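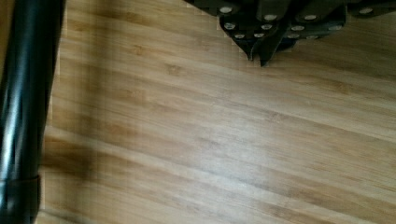
The gripper over the workshop floor, June, as seen from its own wrist camera.

Meltent Shared Workshop: progress report to the Sarkandale Small Projects Fund
Project: Mok, a floor-level pick-up arm
Prepared by Mounir Saber

Where we are

Mok has an arm, a gripper and a camera, and all three are now attached to each other. The original plan had this happening a good deal earlier. The original plan also had me finding a motor driver in a drawer where I was sure I had left one, so please read the old timeline in that spirit.

The goal has not changed since the application. We want an arm that can pick small dropped things off a floor for people who find bending difficult, built from parts an ordinary shared workshop can cut, drill and bolt together. Floors are harder than tables. The arm has to reach a long way down, and the light bounces back up at the camera.

What got built

The gripper plates are on their fourth version. Version three was elegant and bent. The new ones overlap and are held together with a great many fasteners, which Zallon, our parts supplier, was happy to sell us. The whole thing comes down to a point at the tip, so it can get close to something flat without shoving it across the room first. I have filed one sharp edge already and have more filing to do before anyone outside the workshop goes near it.

The camera sits at the wrist. The first bracket let it sag a little further every evening, until we had collected a fine set of views of my shoes. The second bracket holds. The gripper now comes in from the top of the view, and most of the picture is floor, where the objects will be.

What we learned about floors

A pale wood floor with a soft shine is a poor place to start, and it is the one we have. The bright patch of reflected light confuses the object finder, and so do the darker streaks in the grain, one of which it reported as a pencil with great confidence. Mok spent most of an afternoon trying to collect it. We now compare each view with one taken a moment earlier from a slightly different height, and the imaginary pencils have mostly gone away. Shadows remain an argument.

In the last full session we ran 25 pick attempts with a marker cap, a key and a folded sock. The sock went well every time. The key went well seven times and I would rather discuss the marker cap in person.

Money

The grant was 2000, and around a quarter of it is left. Most of the spending went on motors and plate stock. One motor was replaced at our own expense after I wired it with more optimism than care — it is not in your figures and I would be grateful if it stayed out of the conversation too.

Next steps

Finish the edges on the gripper. Put a thin rubber pad on the inside faces, mainly for the key. Repeat the full session on the gray carpet by the door, with the blinds open and then shut. After that we would like to invite two people from the original survey to try it, with me standing beside the off switch.

We are asking for 4 more weeks and no more money.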